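The dishwasher question

My sister asked me over the phone on Saturday whether she should bother replacing her dishwasher or just hold out a couple of years until a robot can do the washing up by hand. She was mostly kidding. But I've been going around talking about chores and machines to anyone who stands still long enough, so I suppose I earned that one, and I promised her a proper answer here instead of the mumbling I gave her while trying to drain pasta.

Back in September I spent an afternoon at a workshop over in Midton, where a small outfit called Prudar is trying to teach a pair of arms the kind of little jobs the rest of us do without noticing. Clearing a table, putting stuff in a bin, picking up a bottle and handing it along. I had pictured something a bit grander, I'll admit (I think I wanted a kitchen, with curtains), and what I got was a white table under a long tube light and a great deal of patience.

The first thing I learned is that a robot arm sees a room very differently from how I do. My eyes stay politely in my head while my hands go off and fumble. With a camera down by the gripper, the view can fill up with big pale surfaces at funny angles, and a program has to make some sense of that. 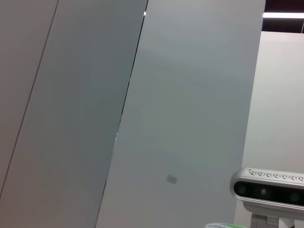
What they're good at

Anything that stays put! If the cup is always in the same spot and the bin is always in the same spot, these things are wonderful, and they don't sigh about it the way my kids do. I was told that one of their simpler jobs had been practiced 2,000 times, and I believe it, because it had that smooth, slightly bored look of somebody folding their hundredth napkin.

They also never rush. I timed one bottle job on my phone and it took 32 seconds. I could do it in two, but I'd also be thinking about something else and would probably knock over the eraser.

What still gives them fits

Bottles, for one. Those thin clear water bottles are a real nuisance. You can see straight through them, they roll, and the plastic gives when you squeeze it. I never once thought of a water bottle as a difficult object before that afternoon, and now I can't drink out of one without feeling a little sorry for whoever has to write the software.

Using both arms on one thing is harder yet. Think about carrying a couch down a staircase with somebody, all that "your end, no, YOUR end," and then imagine doing it with a bottle of Cestbon and no way to shout. One gripper up by the neck, the other down on the body, and each has to know how hard the other is pulling.

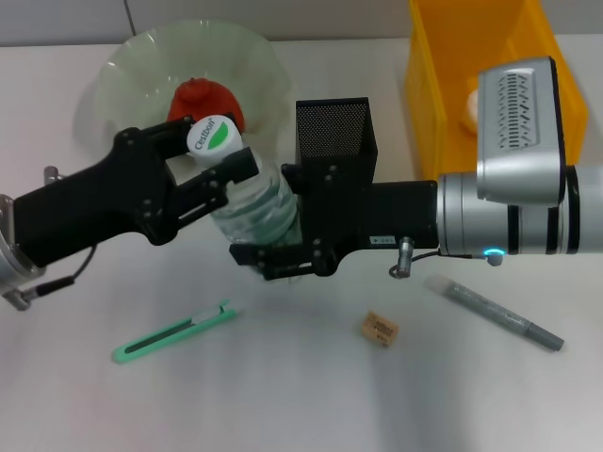 So, the dishwasher

Buy the dishwasher. I'm sorry, I know you wanted a different answer, and so did I. A table with a handful of things on it is a long way from your sink after Sunday lunch, with the greasy roasting pan and the fork hiding under the suds. I'd say the shop floor will get there well ahead of your kitchen, where people can at least agree on where the bins go.

I do want to go back in the spring and see how far along they are. In the meantime my own dishes are still in the sink from last night, so I'd better go and see to them.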